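From the Hernton Seed Swap newsletter, March

Seed season, finally!

by Sioned Prydderch

I have soil under my nails again and I could not be happier. The first trays went in on Monday, the kitchen smells like a wet flower bed, and the cat has already slept on the leeks. If you've been waiting for someone to tell you it's time to start, consider yourself told. 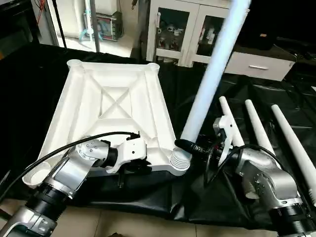

Reading time: 5 minutes

First, the swap itself. We gave away 1,285 packets this year, which is a Hernton record by a mile, and 164 of you came through the door at the Rutherford Street hall to get them. I loved every minute of it. I loved the line for the beans, I loved the man who brought okra seed in a film canister, and I loved that the flower table was picked clean before lunch (more zinnias next time, I promise). Thank you to everyone who wrote real labels with the year on them. To whoever brought the jar marked "squash, good" - please get in touch, I planted one and I need to know what's coming.

Now, what to do with it all. The question I've been getting most is what to start indoors and what to leave alone, so let me go through what's on my own windowsills.

Peppers are in already, and if yours aren't, do them this week. They take forever to come up. Mine took almost three weeks last year and I had given up on one whole tray and was about to reuse the soil when I saw a little green elbow poking out of it. Keep them warm. The top of the refrigerator works well, or a heat mat if you have one. Once they're up they want light more than heat, so move them the same day you see green.

Tomatoes can wait a bit. I know it's hard! Every year I start them too early and every year I end up with lanky plants leaning on the glass with weeks to go before it's warm enough outside. This year I'm holding off until the end of the month. I'm growing Feseck again, the small orange one that so many of you took home, and I can't say enough good things about it. It split less than anything else in my garden last summer and it kept going until the frost. The skin is a little thick, but the flavor is wonderful, especially roasted with nothing but salt.

Onions and leeks, yes, now. Sow them thick in a deep tray and don't fuss over spacing. Give them a haircut with scissors when they get floppy and put the trimmings in an omelet.

Cucumbers, squash, melons, beans: not yet. They grow so fast and they hate having their roots disturbed. Beans can go straight in the ground. My sister Nia starts hers in toilet paper tubes and gets perfectly good beans, and I put mine in the dirt in May and get perfectly good beans, and we've been having this argument since we were kids.

Lettuce you can sow today, outside, under an old window or a bit of plastic sheet. It doesn't mind the cold. Spinach too. Peas went in along my south fence last weekend and I put a row of sticks over them to keep the pigeons off.

A word about light, since that's where most windowsill seedlings go wrong. A south window in March gives you a few good hours and then it's gone. If your seedlings are stretching toward the glass, turn the trays every day, and get them as close to the window as they'll go. You may want to raise them up too. My sills are narrow, so I put the trays on little tables and stands, whatever height works, pulled right up to the glass. Water gets everywhere, and I've ruined one nice wood side table already and would not like to ruin another.

If you use lights, hang them low. Lower than you think. A hand's width above the leaves is fine for ordinary shop lights, and then you raise the lights as the plants grow. Leave them on all day and turn them off at bedtime.
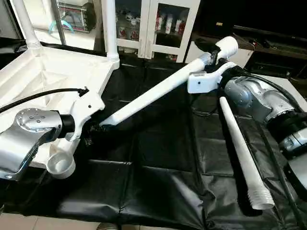 Watering next. I water from underneath now and I wish I had started years ago. Put an inch of water in the bottom tray, let the cells drink for half an hour, and pour off whatever is left. The surface stays drier, the little fungus gnats don't like it, and I've lost far fewer seedlings to damping off. If you see a seedling pinched at the soil line and lying flat, take it out, ease up on the water and put a fan on low nearby. The moving air makes for sturdier stems as well.

For soil, buy a bag of seed starting mix and dampen it before you fill the trays. I can't stress this enough. Dry mix floats, and then your seeds float, and then you have basil in the pepper row. Ask me how I know! I mix mine in a dishpan with warm water until it holds together when I squeeze it.

Several of you picked up the Omico lettuce and wrote to ask why it hasn't come up. Try it on the surface with no soil on top at all, just pressed down with your palm. Lots of lettuces want light to sprout. And if your house is very warm, put the tray in a cooler room for a couple of nights. Mine came up in four days in the back hall, right next to the boots, a solid carpet of it, and I've been thinning it out and eating the thinnings on toast.

I'd also love it if more people tried saving seed this summer. It's easier than you'd guess. Start with beans, peas, lettuce or tomatoes, and leave the squash family for another year (they cross with everything in the neighborhood, hence my mystery squash). Pick one healthy plant early in the season, tie a bit of bright yarn on it so nobody eats from it by mistake, and let it go all the way. A single lettuce that bolts can give you up to 500 seeds, more than you'll get through by yourself, and that's how the swap table fills up.

We're short on envelopes, by the way. The small coin kind are best. If you have a box in a drawer somewhere, drop it at the hall and it will be put to very good use. Old catalogs are welcome too, the kids cut out the pictures for labels.

The spring plant exchange will be at the same hall once the nights warm up, and I'll have the day for you in the next issue. Bring anything you've grown too much of. I expect to have 20 spare tomato plants, and knowing me they'll all be in yogurt cups. There's room for houseplants and divided perennials too, and Nia is bringing rhubarb crowns from the big patch behind her garage. They're huge. Bring a bag with strong handles.

Write and tell me what's coming up at your place. I read all of it, usually with breakfast, and I especially want to hear from anyone who got the purple carrots going.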